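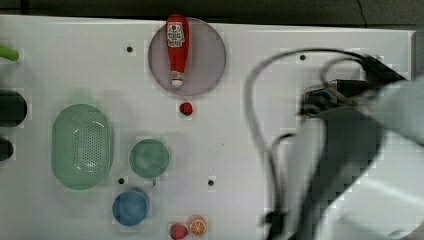

Ketchup on the plate, with the green colander, the teal bowl and the blue cup.

Play Kitchen Kits - progress report, second quarter
To: Sandra Lambert, Ziravell Fund
From: the Stondon Toy Library

Hi Sandra,

You asked for something shorter than last time, so I'll try! The main news is that all 12 kitchen kits are packed, labeled and on the shelf, and they have been going out the door since the beginning of the quarter. We've had more than 40 loans so far, which is a lot better than the wooden trains managed in their first year (and I love those trains).

What's in a kit

We stayed close to the list in the application. Every kit has a plate, a bowl, a cup, a colander and a bag of toy food, and then one or two extras that change from kit to kit so that families have a reason to come back for a different one. I know you liked the idea of matching sets in a single color, but we dropped that pretty early. Mixed colors turned out easier to replace and a lot easier to talk about with a three-year-old. "Can you put the tomato in the green one?" gets you a whole conversation. When everything is the same yellow you run out of things to say.

The colander is the runaway favorite. Kids use it as a hat, a boat, a bed for a stuffed rabbit, and once in a while for washing vegetables. Anything in the shape of a ketchup bottle is a close second, and parents tell us it gets squeezed over every single thing in the house, including the dog.

What we've changed

The small food was the headache, as you predicted. Pieces kept coming back in coat pockets or not at all, and checking a kit in on a busy Thursday took forever. We now keep all the little pieces in a zippered mesh bag with a picture card, and the family checks them off at the counter with us. It's much quicker. We also pulled the smallest pieces out of any kit that goes to a home with a baby, and those kits have a blue tag on the handle so we don't mix them up.

Cleaning took longer to sort out than I'd planned for. Plain plastic dishes are simple - warm soapy water, rinse, rack. The perforated bottoms of the colanders need a brush, and anything with a paper label has to be wiped by hand or the label slides right off. I wrote all this up on one page and taped it over the sink, and it has saved me a great many questions.

Story and snack mornings

These started at our Ellis branch and have now moved to Clinstead too. We spread a kit out on a table, read a book with food in it, and let the kids set up a meal while the grown-ups have coffee. I had a big plan with themed menus and printed cards, and we used it exactly once. It goes much better when the dishes are just lying around and the kids decide what lunch is. One little boy served his grandmother a plate with nothing but ketchup on it three weeks in a row, and she ate every bite with a straight face.

Clinstead has been slower to fill up. The room is nice but the bus stops running late in the morning, so families leave before the end or don't come. We're going to try starting at 9:30 and see if that helps.

Money

Of the $3000 grant, most went on the dishes and food, with the rest split between the storage tubs, the mesh bags and printing. The tubs cost more than I budgeted because the first ones we bought had lids that popped off when stacked - my mistake, I should have bought one and tested it. The itemized sheet and receipts are in the same folder as last time.

Next quarter

We'd like to put together 2 more kits from the spare pieces, probably with a breakfast theme, and send them to Ellis, where the waiting list is longest. I'm also hoping to do a short feedback card for parents. And we need more colanders! Three have cracked along the rim, so I'm looking for a sturdier kind and would welcome any ideas.

You're welcome at any of the story mornings, by the way. Come hungry, they will feed you. I'll send the loan records separately once I've tidied up the spreadsheet.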